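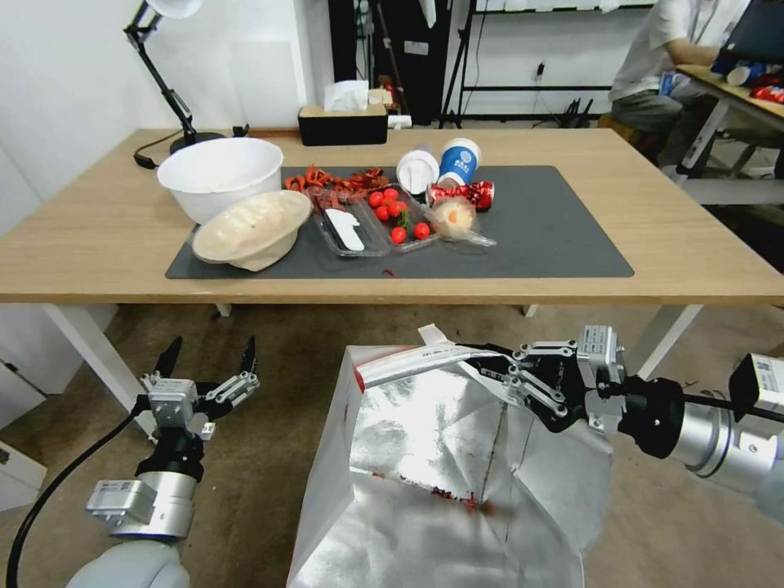 Clearing up after lunch at Sonton

From 8th August we ask everyone to leave the long table clean before 5 in the evening. The food goes first. Cherry tomatoes which are still good can go back in the refrigerator, and a bun in its bag can wait until the next morning on the shelf. Paper cups and wrappers go in the trash, plastic trays are rinsed and put with the recycling. The big white bowl is washed by hand. Please wipe also the dark mat, small red pieces of food stay on it very easily. The tissue box and the lamp remain in their place.

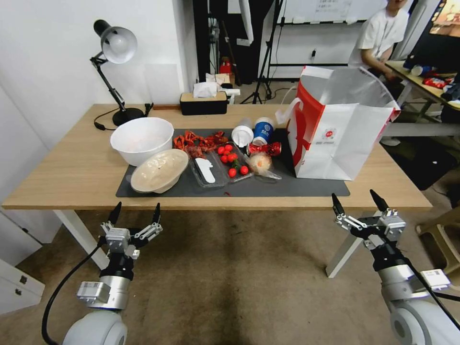
Halyna Nazarenko writes that she agrees with the hour, but she would like a second sponge at the sink and a hook for the dish towel. We have put both on the shopping list for room 18.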